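Kidura Gifts, Irby store
Walk-through safety checklist with comments
Date of walk-through: 2023-02-19
Done by: Archana Kandpal and Ojārs Ķēniņš
Copy to: Faustine Renaud (store manager), Jaqueline Zepeda (Rastogi Property, landlord side)

Marks used: OK, FIX (store to handle), LANDLORD (goes to Rastogi), N/A. Items carried over from the last list are noted as such. Where there is no comment, there was nothing to add.

1. Exits and aisles

1.1 Front door opens fully, no key needed from inside – OK
1.2 Rear exit opens fully – FIX
Comment: The door itself is fine. The rolling rack was parked in the swing path again. It has to live on the other side of the time clock, even on delivery mornings. Carried over.
1.3 Exit signs lit – OK front, LANDLORD rear
Comment: Rear sign is lit but dim on the left half. Pressed the test button and it went out completely, so the backup battery is probably done. Jaqueline has been emailed.
1.4 Main aisle clear – OK
Comment: Measured 46 inches at the narrowest point, next to the candle table. Please don't move that table any closer to the wall unit.
1.5 Path from stockroom to rear exit clear – FIX
Comment: Flattened cartons were leaning along the hallway. They slide when you brush past them. Take them out to the recycling cage at the end of each shift.
1.6 Floor mats flat, no curled corners – FIX
Comment: Front mat is curling at the corner nearest the register. Flipped it for now. Elīna is pricing a heavier one.

2. Fire equipment

2.1 Extinguishers mounted, visible and tagged – OK
Comment: 2 units, one by the register and one outside the stockroom. Both gauges in the green. Service is due in May for both.
2.2 Nothing hung on or in front of extinguishers – FIX
Comment: An apron was hanging on the stockroom unit. Removed. There are hooks behind the door for aprons.
2.3 Smoke detectors tested – OK
Comment: The stockroom one took two presses. It sounded properly the second time, and again when we went back to it at the end.
2.4 Stock kept clear of sprinkler heads – FIX
Comment: The top shelf in bay C had gift boxes stacked nearly to the ceiling. The rule is 18 inches below the head, and the red tape on the upright marks it. Ojārs took the top two layers down while we were there. They are on the floor by bay D and need a proper home.

3. Electrical

3.1 Cords undamaged – OK
3.2 No extension cords used as permanent wiring – FIX
Comment: The window lights are still running off the brown extension cord. This was on the last list and the one before it. The electrician's quote for an outlet in the window base has been sitting with Faustine. Until it is approved, the lights get unplugged at closing, not just switched off.
3.3 Panel accessible – OK
Comment: Three feet kept clear, tape on the floor still readable.
3.4 Space heater – FIX
Comment: We found the heater under the desk plugged into a power strip. Wall outlet only. Office thermostat was reading 76, so we don't see why it was needed at all.
3.5 Heat gun for shrink wrap has its stand – OK
Comment: Stand is back where it belongs. Unplug after every use and let it cool on the stand before it goes in the drawer.

4. Packing and bags

4.1 Box cutters retract fully – FIX
Comment: One of the Zokine cutters sticks halfway. Thrown out. Spares are in the office drawer, please don't bring your own from home.
4.2 Tape dispenser guard in place – OK
4.3 Heavy items packed at waist height – OK
4.4 Bags stored off the floor and away from heat – FIX
Comment: See below.

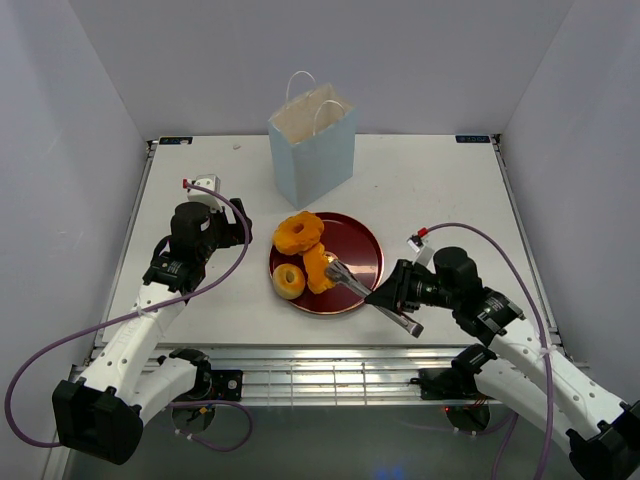
Bag storage took up most of our discussion, so it gets more room here than the other items. Two open cartons of paper bags were sitting under the packing counter next to the baseboard heater. The heater was off when we looked, but it is on a timer and that is too close in any case. Cartons of bags, tissue and ribbon now go on the second shelf of bay A. Keep only what you need for the shift at the counter, folded flat. Once opened, a rope-handle bag like the light blue one stands up by itself with the handles arching over the top, and the handles are what people catch with a sleeve or a scanner cord when a row of them is set out ahead of a busy afternoon. A bag with a mug or a picture frame in it goes over easily that way. Open bags as you fill them. Anything heavier than a hardcover book gets double-bagged, and you support the bottom when you hand it across.

4.5 Glass items wrapped before bagging – OK
Comment: Watched three sales, all done right. Wrapping paper is running low, reorder with the next supply list.

5. Ladders and shelving

5.1 Step stool feet have rubber – FIX
Comment: The short stool is missing one foot. Tagged and taken out of use. Do not borrow it "just for a second."
5.2 Ladder stored upright and secured – OK
5.3 Shelves anchored – OK, with a note
Comment: All wall units are anchored. The freestanding unit by the cards is 70 inches tall and has no anchor. It doesn't rock and the heavy stock is at the bottom, but we would like a strap on it. Ojārs has straps left over from the stockroom and will fit one.
5.4 Heavy stock on lower shelves – FIX
Comment: Stoneware bowls had crept up to the fourth shelf. Moved to the bottom.

6. Restroom, sink and first aid

6.1 Hot water not scalding – OK
6.2 Floor dry around sink – LANDLORD
Comment: Slow drip at the trap. Bucket in place. Reported with the exit sign.
6.3 First aid kit stocked – FIX
Comment: Short on finger bandages and burn gel. The eyewash had passed its date and has been replaced. If you use the last of something, write it on the card inside the lid.
6.4 Cleaning products in original bottles – FIX
Comment: One spray bottle with no label. Smelled like glass cleaner but we poured it out.

7. Outside

7.1 Step edge marked – FIX
Comment: Yellow strip is worn through in the middle. Elīna Ķēniņš has paint and will redo it on the first dry morning.
7.2 Rear light working – OK
7.3 Dumpster lid closes – OK

Follow-up: Faustine to answer on 3.2 before the next walk-through. Archana will check 1.2, 1.5 and 4.4 without notice. Landlord items are 1.3 and 6.2. Everyone on the schedule initials the copy by the time clock after reading it.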